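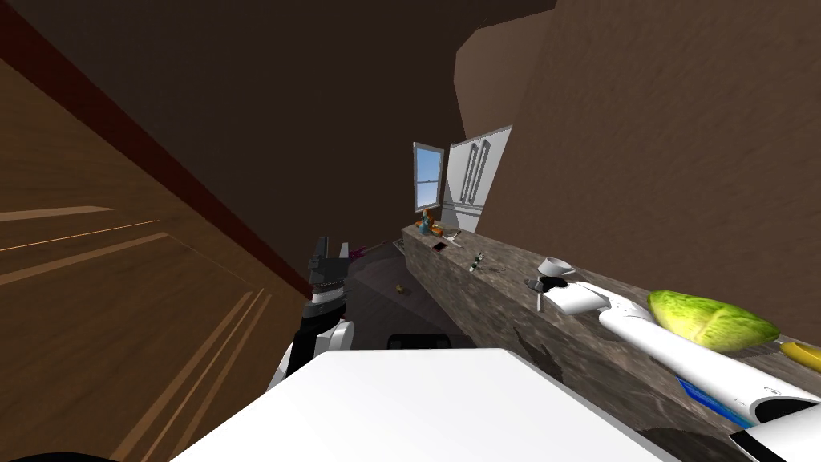 If you have been anywhere near a phone since July you will have seen the clip of Achilleas Ververidis, the brooding vet from Flikendale, singing power ballads to his mother's washing machine. He is in a dressing gown. The mother, Ourania Ververidis, was a proper stage star in her day, and she walks through halfway, takes the microphone off him and does the high bit herself. He finishes the chorus with one arm straight up and nothing in his hand, much like the left arm in the picture above, only with more velour. It is the best thing he has done, and I say that as someone who sat through all of his submarine film. The microphone, it will amaze you to hear, is now for sale.

It's called the Wultis, it costs £45, and it is a karaoke microphone with a speaker built into the fat end. I bought one. Nobody sent me a free one, possibly because of what I wrote about the submarine film.

In the box you get the microphone, a charging lead too short to be of use to anyone with a normal arrangement of sockets, and a signed card from Achilleas that says "Sing like they're out!" The signature is printed. I licked my thumb and checked.

Setting up means downloading the Wultis app, which wants your email address, your date of birth and your favourite Flikendale character. You can't skip the last one. I put the goat. After that you get 668 songs, a figure they're very proud of and which is on the box twice. A fair few of them are the Flikendale theme tune in different keys. There's also a sea shanty from the submarine film, so somebody over there has a sense of humour or a contract. 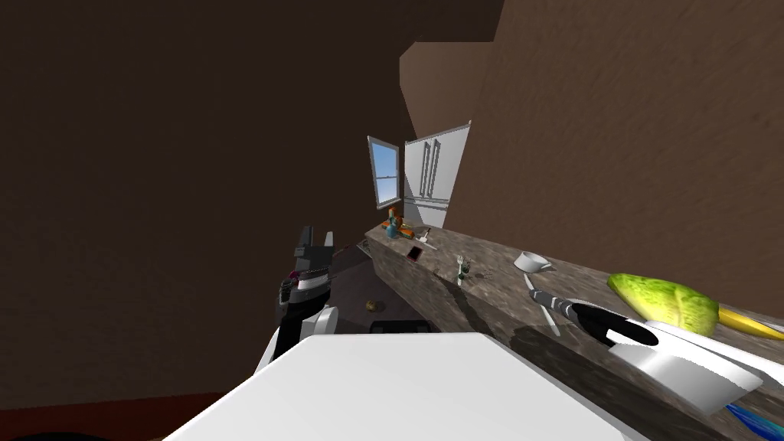 Mottled brown and grey, with a white-handled utensil lying across it.

Sound, then. At low volume it's surprisingly nice, a bit like a decent kitchen radio. Turn it up past halfway and everything goes to soup, and at full whack my version of the big Vultdale love song sounded like a man being sick in a bucket two gardens over. My sister thought that was my singing. We tried her on the same song and it was the microphone. (It was mostly the microphone.)

There are 18 voice effects. You will use two. "Cathedral" is very flattering, and "Chipmunk" is funny if there are children about or you've had a drink. The one everybody wants is "Ourania", which promises to give you "the warmth and power of a living legend". What it does is add a lot of wobble and make you louder. Which, if you ever saw her on stage, is fair enough.

Then there's the scoring. The app marks you out of 100 after each song, and I'd love to know how. I got 91 for a number I'd forgotten the second verse of and hummed. My sister, who was in an actual choir, got 34 for the same thing with the words in. We then left it on the arm of the sofa during the news and it got 58. 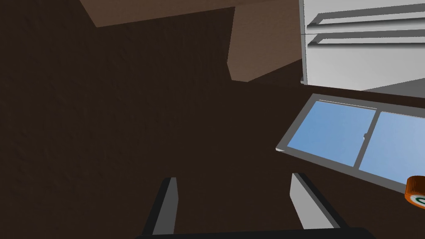 By the third evening we'd stopped looking at the marks and started having a much better time. I think that's how I'd use it if I were you. Turn the scoring off (Settings, then Fun, then Less Fun) and the thing becomes a cheap, cheerful toy that makes people who swear they don't sing hold on to it for four songs running. The battery lasted us a whole evening on a full charge. It also weighs about as much as a tin of beans, so you do look rather committed.

I wish it came in something other than purple. I wish the on button weren't right where your thumb goes during an emotional passage. I cut myself off in the middle of three separate key changes, and the app has to say "Welcome back, superstar!" before it will let you carry on. It says this in Achilleas's voice. He recorded it once and he sounds as if there was a car waiting. 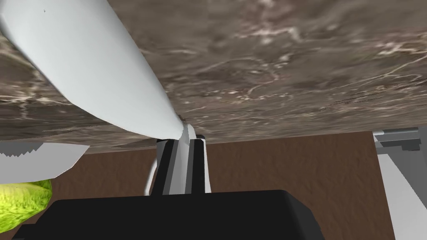 Picture credit: Gervasio Godoy

Is it better than the Fang, the one fronted by Thanasis Balaskas off the dancing programme? I borrowed a Fang to find out. It's louder and clearer, and it has a stand. It is also shaped like a tooth, and you have to hold it by the root. My hand ached after one duet. The Wultis wins for comfort and for having a better advert, and the Fang wins if you care what comes out of it.

As for the clip, Ourania told Ifigeneia Galanis on the breakfast sofa that she'd had no idea she was being filmed and thought it was a hairdryer. She was wearing full stage make-up in it. I choose to believe her.

Three stars out of five. Half of one of those is for the dressing gown, sold separately.

Telly & Famous Faces > Star-Backed Stuff > Reviews > Wultis karaoke microphone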